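3.2 Household recruitment and the reporting window

The study ran in two towns, Hurthorpe and Protendale, which share a regional hospital but keep separate public health offices. We recruited 112 households, 56 in each town, through letters sent home with schoolchildren and through a sign-up table at the Hurthorpe library. One adult in each home agreed to act as the reporter for everyone who lived there. Every evening at 7 p.m. that person got a text message asking whether anyone had a fever, a cough, a sore throat or a stomach upset, and whether anyone had taken a home test.

We were thrilled with how willingly people took part. Daily surveys have a reputation for wearing people out, and we had planned for heavy losses by March. In practice the short form — five taps for a healthy household — held up very well, and several reporters wrote to the study phone to ask if they could keep going after the end date.

The design owes a great deal to the earlier Osman pilot, in which Zsófia Rácz tested three ways of wording the symptom question. Her finding that people answer "is anyone feeling sick?" quite differently from "does anyone have any of these?" shaped our whole form. We used the second wording throughout, with the symptoms always in the same order.

Test kits were delivered at enrollment and refilled on request. Reporters chose where to keep them, and most picked the kitchen (Figure 2), with the bathroom a distant second.
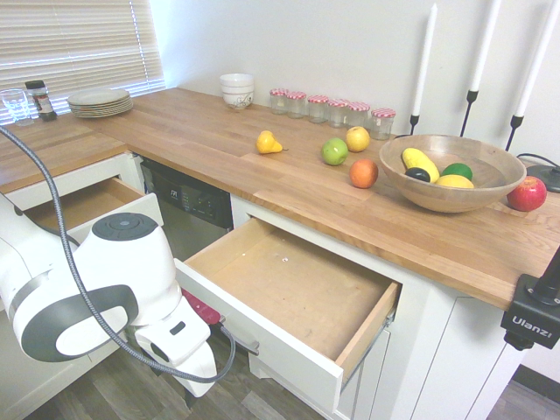
Figure 2. Kitchen corner with a wooden countertop, white cabinets and two open drawers.

3.3 Matching household reports to clinic counts

Clinic counts came from the Zastgate system, which both public health offices use to log respiratory visits. Zastgate records the day a visit is entered, and this can trail the visit itself, especially after a holiday. We therefore moved each record back to the visit date wherever the clinic had filled in that field, and left the rest where they stood. Prodromos Triantafyllou wrote the matching script and checked a sample of 2,000 records by hand, a heroic piece of work that caught two errors in how we handled repeat visits.

Households and clinics measure different things, and this is exactly what makes the comparison so interesting. A clinic sees people who are sick enough, worried enough or free enough to come in. A household report picks up the child who coughs for two nights and goes back to school. We expected the household series to rise first in both towns, and it did so in Hurthorpe, where it led the clinic series by up to 5 days. In Protendale the lead was shorter and came and went with the season.

Part of that gap may come from clinic access. Protendale has a walk-in clinic near the bus station — open until 9 p.m. — while Hurthorpe residents mostly need an appointment. We return to this point in Section 5, where the two series are compared by age group.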